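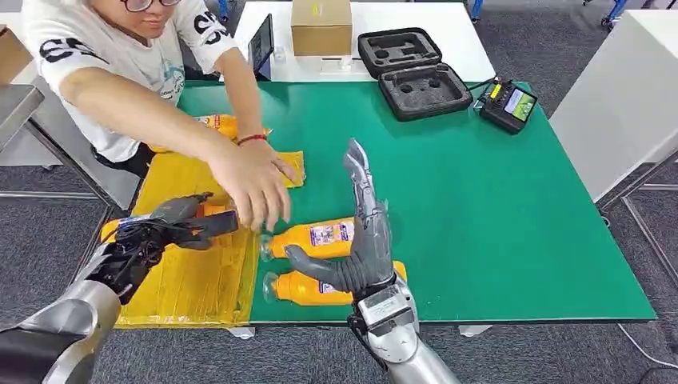
At the table with the green mat, May

From: Jayanthi Lobo
To: Iltthorpe Repair and Reuse list
Subject: Re: Parish hall bookings and the sewing corner

Reinaldo Moura wrote:

> Hello all,
>
> Two things from me. First, the hall has changed how it takes bookings
> from the autumn. We can no longer hold the large room month by month.
> We have to say in one go which sessions we want up to the end of
> March, and pay a deposit on each. I make that 6 sessions if we keep
> to one a month.
>
> Second, the sewing corner. We had people waiting for over an hour last
> time and two went home with their things not looked at. I think we
> should either take names in advance for sewing or stop taking in
> curtains. Curtains are what eats the time. I'd like to hear from the
> people who do the sewing before we decide anything.
>
> Also, does anyone still have the long extension lead with the orange
> reel? It is not in the cupboard.
>
> Reinaldo

Thanks for setting this out. I'll take the points in order.

On the hall, I would book all six. I went through the account last night and we have £3,661, with the insurance already paid for the year. The deposits come back to us if we cancel with enough notice, so the worst case is that we have money tied up over the winter that we weren't going to spend anyway. The one I'm unsure of is the December date. Last year it was very quiet and half the fixers were away. If someone feels strongly that we should drop it, please say so before I send the form in.

I did ask about the small room as a cheaper option. It has two sockets, both on the same wall, and no hot water. It would do for sewing and bikes but not for electricals, and splitting us over two rooms makes the front desk's job harder. I'd leave it.

On sewing, I am one of the people who does it, so here is my view. I don't want to stop curtains altogether. For some of our regulars it is the main thing they come for, and the shop in Valtmont that used to do alterations has closed. But I agree we can't do full-length lined curtains on the day. What I would suggest is:

Hems and small tears in curtains are fine, one pair per person.

Anything lined, or anything needing new tape along the whole top, we show the owner how to do it and lend them the pins.

Names in advance for sewing only, with 5 places held back for people who just turn up.

If we do take names, somebody has to look after the list. I can do it up to the new year but not after that, when I'll be away a good deal. A sheet of paper at the front desk worked well enough when we tried it before, and I'd rather go back to that than set up another online form that half the members can't open.

The older of the two machines is skipping stitches again. I've changed the needle and cleaned under the plate and it is a bit better on cotton, no better on denim. The repair place in Camargo Road quoted me for a service and I thought it was too much for what the machine is worth. Does anyone on the list know how to set the hook timing? I have the manual as a scan and can send it round. Until then please use the newer one for jeans, and wind the bobbins before you come if you can, as the winder on it is slow.

We are also short of black thread, zips of any length over 10 inches, and fuses. People keep bringing kettles with the wrong fuse in the plug and we go through a lot of them. I'll order thread and zips this week from Prasen, who are still the cheapest once you add the postage. Could one of the electrical people tell me which fuses, and how many?

The extension lead is in my garage. I took it home to replace the plug, which had a crack in it, and then forgot to say. It has been done and tested and I'll bring it next time, along with the box of odd buttons.

Doors at half past nine for setting up, as usual. I'll have the key.

Jayanthi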